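搜索 请输入关键词 搜索

实验记录本 · 洗衣机任务数据采集与策略训练
日期:2020-12-17
项目代号:Palar
记录人:Annelies Zürcher
密级:组内公开

一、本次工作目的

本次记录承接上一阶段关于手持夹爪示教数据一致性的讨论,主要解决两个问题。第一,鱼眼视角下,仅凭腕部单目图像能否为顶开式洗衣机投放衣物任务提供足够的空间信息。第二,在不改变策略网络结构的前提下,调整动作分块长度与轨迹筛选标准,对抓取阶段和释放阶段的误差各有何影响。

上一阶段的训练在桌面折叠任务上已得到较稳定的结果,但迁移至本任务后,释放阶段的末端轨迹明显偏短,夹爪常在滚筒口外沿上方提前张开。组内先后提出过三种解释:示教者在滚筒口处停顿过长,致使分块内有效位移不足;位姿估计在滚筒口附近漂移;金属内壁反光造成图像特征不稳定。本次安排以逐项排除为原则,不同时改动两个以上的变量。

二、采集条件

采集沿用手持夹爪方案,由示教者持夹爪完成全部动作,不使用遥操作。腕部相机为广角镜头,图像保留原始圆形暗角,训练前不做去畸变处理。左右指块上的方形标记用于解算夹爪开度,开度序列与图像按时间戳对齐,对齐误差超过一帧的片段单独标出。

本任务的起始条件规定如下:

1. 衣物搭放于洗衣机左侧的柜顶,允许部分垂落,垂落方向由示教者在每条轨迹开始前随机调整。
2. 洗衣机上盖在示教开始前即已打开,本阶段不采集开盖动作。
3. 夹爪自柜体前方进入,抓取位置不作硬性规定,但不得以指块外侧推挤衣物。
4. 衣物整体进入滚筒后方可张开夹爪,张开后夹爪须完整退出滚筒口,轨迹方可结束。
5. 每完成一组即核对一次开度标定,标定不合格者整组作废,不作事后修补。

柜体正面贴有标记,供各组轨迹之间统一坐标之用。背景采用黑色布幕,布幕上的彩色字母在整个采集期间不得移动或更换,以免在不同批次之间引入与任务无关的外观差异。

机位与布置确认后,手持夹爪在起始位置的视角记录如下。橙色衣物在左,打开的滚筒口居中,两侧指块内面的橙色软垫均在视野之内。

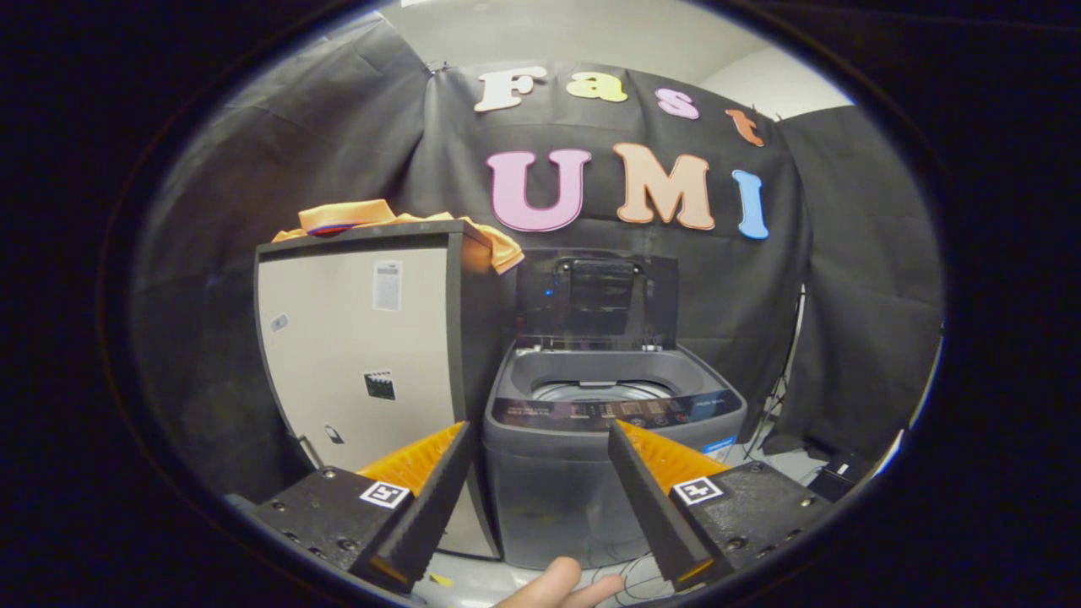 三、数据整理与筛选

本轮原始采集共得轨迹 716 条。筛选分两级进行。

第一级为自动筛选,依据三项条件:位姿估计全程无中断;夹爪开度曲线无异常跳变;轨迹时长在规定范围之内。位姿中断多发生在夹爪伸入滚筒之后,此时视野大部分为金属内壁,可用特征点数量骤减。对此类片段,曾尝试以惯性数据短时外推,外推段末端与重新定位后的位姿之间仍有可见的不连续,故决定不予采用。

第二级为人工复核,由两名组员分别观看回放,意见不一致者提交记录人裁定。复核重点在于释放时机:衣物仍有部分搭在滚筒口外沿而夹爪已张开者,一律剔除。此项标准较上一阶段更严,剔除数量相应增加,组内对此有过不同意见。反对者认为,此类轨迹虽不完美,但包含了有用的接近动作,可保留其前半段。记录人同意在后续实验中另行比较,本轮仍按整条剔除处理,以保证对照关系清楚。

两级筛选之后保留 300 条进入训练。其余轨迹不删除,按剔除原因归入 Haslinger 存储目录下的相应子目录,文件名与原始编号保持一致,以便日后复查。

四、训练设置

策略为基于扩散过程的动作生成模型,输入为腕部图像与夹爪开度的短时历史,输出为相对于当前末端位姿的动作序列。采用相对位姿而不采用绝对位姿,是出于跨机位部署的考虑,与前期记录中的结论一致,此处不再展开。

对照组与实验组共用同一份训练数据,随机种子固定。对照组沿用原有的分块长度;实验组将分块长度缩短为 10 步,其余参数不变。图像增强仅保留亮度与对比度扰动,停用随机裁剪。停用裁剪的理由在于:广角图像边缘处的指块姿态对判断接触状态有重要作用,前期消融中裁剪幅度增大时,抓取阶段误差随之上升。

训练任务提交至 Skuvia 计算节点,任务编号 3442。训练过程中出现一次因存储挂载超时造成的中断,自最近检查点恢复后损失曲线连续,未见异常。为稳妥起见,恢复前后的优化器状态均已另存。

五、阶段性结果

验证采用离线回放方式,将模型预测的动作序列与保留验证轨迹逐段比较,按接近、抓取、转移、释放四个阶段分别统计。实机部署尚未进行,以下各条仅对离线误差成立,不得在对外材料中表述为任务成功率。

(一)接近阶段。两组无明显差别。预测轨迹在柜顶上方的下降过程较示教更为平缓,未见方向性偏差。

(二)抓取阶段。实验组在夹爪闭合时刻的预测上略优。误差较大的样本多为衣物垂落部分较长者,模型倾向于选择垂落段的中部,而示教者多选择靠近柜顶边缘的位置。两种选择在操作上或许均可成立,离线误差在此未必反映实际优劣。

(三)转移阶段。实验组轨迹的高频抖动增多,相邻分块衔接处尤为突出。初步判断与分块缩短后重新推理次数增加有关,可在执行端加入时序平滑予以缓解,但平滑会引入滞后,参数须谨慎选择。

(四)释放阶段。提前张开的问题在两组中均有减轻,实验组减轻的程度更大。两组共同的改善应归因于筛选标准的变化,组间差异则归因于分块长度。由此看来,第一节所列第一种解释得到部分支持;第二种解释因位姿中断轨迹已全部剔除,本轮无法检验;第三种解释尚无直接证据。

六、问题与讨论

1. 滚筒内壁反光。对验证集中释放阶段误差最高的若干样本逐一查看,未发现误差与高光面积之间存在稳定关系。拟在下一轮采集中调整灯位,设置两种照明条件,其他条件保持不变。

2. 地面线缆。洗衣机下方地面的线缆未经固定,各批次之间走向可能不一致。此类差异面积虽小,仍可能成为模型区分批次的线索。今后每批采集开始前应将线缆固定,并留存一张参考图像。

3. 示教者差异。不同示教者在滚筒口处的停顿时长差别明显。是否应在操作规程中规定停顿上限,意见尚未统一。记录人倾向于先在数据处理环节对停顿段作降采样,观察其影响之后再行决定。

4. 衣物种类。目前训练数据中的衣物种类有限,上述结果不宜推广至厚重织物或多件衣物同时投放的情形。Diltden 方面提出的多件投放需求,暂列入后续计划,不影响本阶段的变量安排。

七、后续安排

- 完成 December 末之前的实机部署准备,首先核对实机夹爪与手持夹爪之间的相机安装偏差。
- 以被剔除轨迹的前半段补充训练,单独设组,与本轮实验组比较抓取阶段误差。
- 在执行端测试时序平滑,记录平滑窗口与端到端延迟的对应关系。
- 整理位姿中断片段,统计中断起始时夹爪与滚筒口的相对高度,为第二种解释的检验提供依据。
- 修订采集操作规程中有关释放时机与夹爪退出的条款,修订稿经组内审阅后生效。

附记:复核过程中发现有少量轨迹的开度标定文件与轨迹编号错位,已逐条更正,更正前后的对应表存于同一目录。凡在更正之前下载过数据者,请重新获取开度序列,图像与位姿文件无须更换。

评论(2) 分享(0)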